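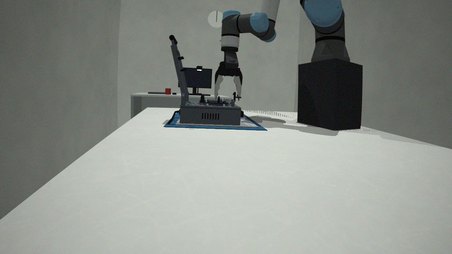 Skotgate Bench Cell: simulation package for enclosure assembly and service
Supplier: Pellutel
Product group: Virtual workcells

Overview

Skotgate is a ready-built virtual workcell for developing and testing arm programs that work on small electronics housings. It covers the kind of job where a part has to be approached from above, gripped near a populated board and moved without touching what is next to it. Programs are written and run against the simulated cell first, then exported to the controller.

The package is sold to integrators and to in-house automation groups. It needs no hardware to run. A license covers one workstation.

What the cell contains

The base layout has a white work table, a pedestal-mounted arm with a two-finger parallel gripper, and a blue locating mat that sets the work origin. The work item is a gray vented enclosure with a board inside. Room geometry (walls, a rear desk with monitor, a clock) is included at reduced detail and can be switched off to save render time.

The enclosure is supplied as separate bodies. The lid, board, posts and latches can each be set as fixed, hinged or free. Contact is calculated only for bodies set to hinged or free, and for the gripper fingers.

Task library

Release 3 ships with 17 task templates. Each one holds a start pose, a target body, an approach direction and a pass condition. Templates fall into two groups:

Lid and latch tasks. The gripper works on the outside of the housing. Default approach is vertical, with a side approach available where the lid angle allows it.

Board-level tasks. The gripper works inside the open housing.

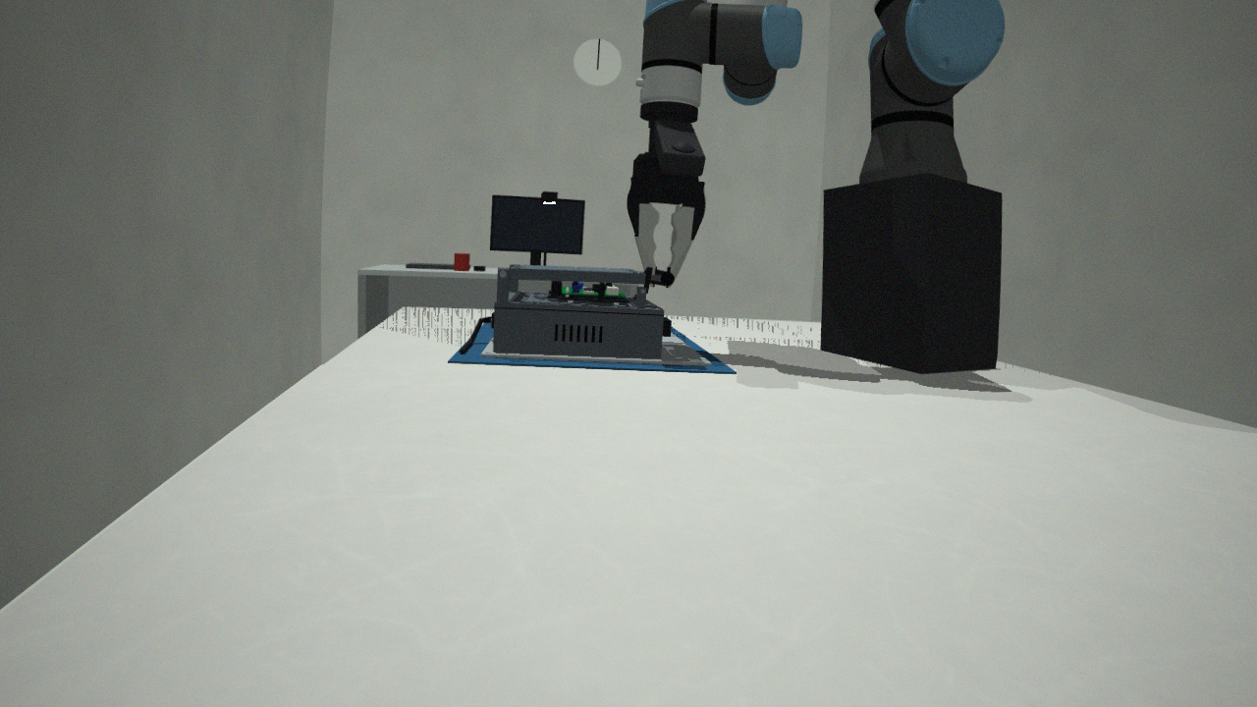

Finger opening is limited in this second group so that the fingers clear neighboring parts on the way in. The limit is set per template and can be changed by the user. If it is set too wide, the run stops at first contact and the body pair is written to the log.

Start poses can be randomized. The mat and the housing move together or separately, up to 15 mm in each direction, with rotation about the vertical axis as an option. Lighting and surface texture have their own random settings and are off by default.

Specifications

Task templates: 17
Separate bodies in enclosure model: 33
Position variation: up to 15 mm per axis
Output: joint trajectories, contact log, rendered views
Export: Vollach controller format, plain CSV
Operating mode: interactive or batch

Known limits

Cables are modeled as rigid curves. They do not bend under load and should not be used to judge routing tasks. Fine texture on the table surface may flicker at long view distances; this affects rendered views only and has no effect on contact results. Threaded fasteners are not included in this release.

Service and setup

Custom housings can be converted from customer CAD by Kongkaew, the service partner for this product. A converted model is returned with mass, friction and contact shapes filled in. Conversion requests should state which bodies need to move. Technical contact for conversions is Chalerm Thongsuk.

Licenses bought before August can be moved to Release 3 at no charge. Task files from Release 2 open without changes, but pass conditions should be checked again before a batch run.

Order codes

SKG-B: bench cell, single workstation
SKG-BT: bench cell with template editor
SKG-C: housing conversion, per model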